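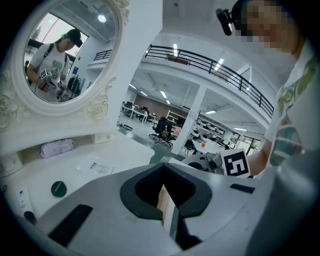 Is the Bindora open day worth the drive out to Flerndale?

If you want to see how the training data gets made, it's worth it. If you want to see a robot do housework, save your gas until there's more of that on the program.

I'm replying to the whole list because three of you wrote to me off-list and asked the same thing, and because the message I'm quoting at the bottom made it sound like a different event from the one I went to. I don't think the poster was making anything up. I think we stood in different spots and came with different hopes.

So, the parts I can vouch for. The hall is one big room with an upper level and a railing. Parking is in the back, and the sign for it is behind a hedge. Check-in was slow. The talk started late and was mostly about the Omgate project, with a lot of charts and one number they kept going back to, 256 recorded episodes on the dressing table setup. When someone asked how many of those had been thrown out, the speaker said they were "still being reviewed." That's a fair thing to say once. He said it to the next question too, and I stopped taking notes.

The floor session was better. They record with hand-held grippers: a person does the chore, the gripper sees what it sees, and the markers help work out where everything is. There's a camera strapped to the head as well. Most of you know the setup or have built a worse one in your garage. What I hadn't understood before I went is how much of it is just people standing at furniture.
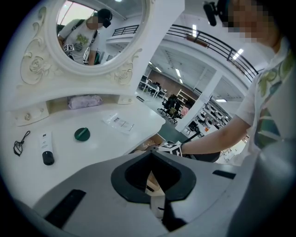 M. Bautista
Bench technician and digest editor for this list

I spent most of my time at the dressing table and I'd suggest you do too. It's a good choice of object, better than the bare tables you get at most of these events. Curved edges, drawers with small knobs, carved roses and scrollwork on the mirror frame, and a big oval of glass that throws the operator's own reflection back at the cameras. If your tracking can't cope with seeing a marker and the reflection of a marker together, a piece of furniture like that will find you out.

I asked about the mirror. The answer I got was that the reflections "add variety." Maybe they do. I'd like to see the same task recorded with the glass covered and the two sets compared, and I said so, and the person I was talking to was polite about it. No one at the event could tell me if that had been tried. To me it's the first thing you'd try.

My other gripe is with the word "autonomous" in the flyer. Everything I watched at that station was done by a human hand holding a tool. There's nothing wrong with that! It's a sensible way to get a lot of examples without tying up an arm all day, and the operators were good at it. But a parent standing next to me with two kids thought the gripper was doing the deciding, and the flyer did nothing to help her. Call it a recording session and people will still come.

I'd also ask about force. Getting hold of a thing is one problem and getting a drawer to close on it is another, and a video doesn't tell you how hard anybody pushed. I've fixed enough sticky drawers to know that every one of them has a trick to it, and the person doing it learns the trick by the third pull without noticing. Does the model get the trick, or just the picture of a hand moving? I got a shrug. A friendly one, but a shrug.
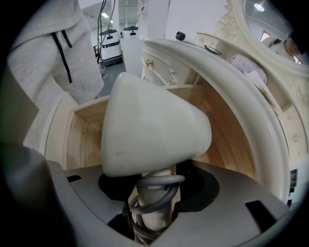
Cords are where I'd put my money on trouble. A hard plastic shape is easy enough to plan for, and a wound-up cord is a different shape every time you meet it. It can slide, spring open, hang over the side of a drawer, or get under the thing you're trying to put down. If the people at Bindora want to win me over, they should publish the bad takes with cords in them and say what went wrong in each one. I'd read that before I'd sit through the charts again.

A few practical notes for anyone going in March:

Floor groups are small and the slots are short. Ask for the earliest one, before the operators get tired and start speeding up.

Don't stand between the operator and the open part of the hall. You will be asked to move, and then asked again.

Bring your own coffee. The machine took my money.

You can ask questions during a take if you keep your voice down, but the useful answers came between takes, from the operators and not from the people in charge of the tour.

I'll go back if they put a policy trained on this data in front of the same table, with a drawer they haven't used before, and let a visitor pick what goes in it. Until then my view is that it's decent recording work with a flyer that's a year or two ahead of it.

If anyone has seen the data itself, please post the file layout. I asked for it at the desk and was handed a sticker.

On Feb 24, 2024, a list member wrote:

Hi all, just got home from the Bindora open day in Flerndale and wanted to get this down while it's fresh. Wow. If you've been on the fence about home robots, go. They've got Omgate working on real furniture, picking things up and putting them away, and it's all so smooth. I talked to three different people on the floor and they were all super open about it. I'd say we're two years from having one of these in every bedroom, maybe less. The kids loved it. There's another one in March and I'm already signed up. Can somebody on the list who knows the technical side tell me why we aren't talking about this more?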